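The Lifetime Warranty Is Mostly a Mood

342 shares | 5 comments

I have owned 4 things with a lifetime warranty, and I have yet to collect on one. Ramgate wanted the original receipt. Dravside wanted me to pay the shipping both ways, which came to more than the suitcase was worth. Grabner simply asked whose lifetime I thought they meant -- the product's, as it happens, and they got to decide when it was over. 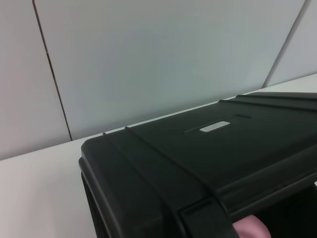 Warranties work on us before we buy, and the companies know it. Few people read the terms in the store. We see thick walls and the word "lifetime" and we relax. A hard black plastic case with a small white label on the lid looks like a promise all by itself, and I suspect that look sells more of them than any test report does.

Timalex now charges extra for a 5-year plan on top of its lifetime coverage. I asked what the plan covers that a lifetime doesn't. The answer was accidents, handles and hinges. So, the parts that break.

I'd take a plain two-year promise with a phone number on it.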